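折りたたみスツールの脚、白い三角フレームの扱いについて

1:ロヤ
はじめまして。Buveoで買った白いスツールの脚部分、座面を外したらパイプの三角フレームと、四本脚がハブから伸びてるパーツに分かれました。引っ越しでPraststeadの部屋を出るので一度ばらして掃除してるんですけど、みなさんこういう白いパイプものって何で拭いてます? 黄ばみが出てきて気になってます。説明書はもう手元になくて……。

2:hikico好き
メラミンスポンジ一択。軽くなでるだけで落ちるよ。

3:babak_g
>>2
それはやめたほうがいい。塗装なのか樹脂なのかわからないうちにメラミンでこすると、つやが消えてそこだけ白っぽくなる。うちのHikicoの棚はそれで失敗した。最初はぬるま湯に中性洗剤を少し、柔らかい布で。

4:hikico好き
>>3
うちは六年それでやってるけど平気なんだけどな。力の入れすぎじゃない?

5:babak_g
力の問題じゃないって。目立たないところで試してからにしてくれ、というだけの話。

6:フォルーグ
まあまあ(笑)。ロヤさん、机の上でやってるなら下に何か敷いたほうがいいですよ! 私は黒いビニールシートを広げてます。白いパーツって、黒の上だと汚れの残りがすごく見やすいんです。新聞紙はインクが移って泣きました。

7:ロヤ
ありがとうございます! とりあえず洗剤でいってみます。敷くもの、ちょうど黒いシートがあるので使います。ホームセンターで800円でした。しわしわだけど。

8:nazanin
しわは伸ばさなくて大丈夫、むしろつるつるに張ると丸いパイプが転がって床に落ちるよ。私は養生テープで四隅だけ留めてる。
あと三角のほう、角の丸いノブのところにほこりがたまりやすいから綿棒があると楽。斜めに入ってる補強の付け根もね。

9:通りすがり
引っ越しなら捨てて買い直したほうが早くない? Honkanenの似たやつのほうが頑丈だし。

10:フォルーグ
>>9
掃除の相談してる人に捨てろはないでしょう……。それにHonkanenのは重いですよ。三階まで運んだことあるけど、二度とやりたくない。

11:通りすがり
>>10
重い=安定してるってことだよ。まあ好みか。

12:ペジュマン
脚のほうは、ばらした状態で運ぶなら一本ずつ緩衝材で巻いたほうがいいです。四本まとめて束ねると、先端どうしが当たって跡がつきます。自分は古い靴下をかぶせました。見た目はひどいけど、箱の中なので。

13:hikico好き
靴下いいな。穴あいたやつの使い道ができた。

14:ロヤ
靴下、その手がありましたか! 片方だけになったのが山ほどあるので採用します。
それで途中経過なんですが、三角フレームはだいぶきれいになった気がします。ただ水色っぽいところがあって、これって汚れなのか元からの色なのかわからなくて。こすっていいものか迷ってます。

15:babak_g
色移りか、もともとの部品の色か、文字だけだと判断できないな。濡らした白い布を当ててしばらく置いて、布に色がつくかどうか見てみて。つかなければ触らないほうが無難。

16:nazanin
私も同意見。あと脚のハブのところ、継ぎ目に水を入れないようにね。水がたまると中からさびることがあるから、布はかたく絞って。

17:hikico好き
なんなら写真見せてよ。みんなで悩もう。

18:ロヤ
布には色つきませんでした! じゃあ元の色なのかな。写真、貼っておきますね。左が三角フレーム、右が四本脚のほうです。水色のところは三角の下の辺、角のノブの近く。脚のハブにも薄い水色の部分があるんですよね、そろいの色だったりします?

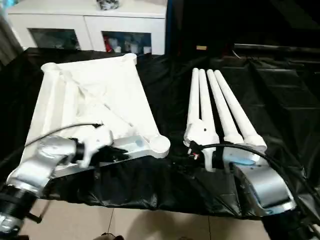
黒いシートの上の三角フレームと四本脚(2017年9月)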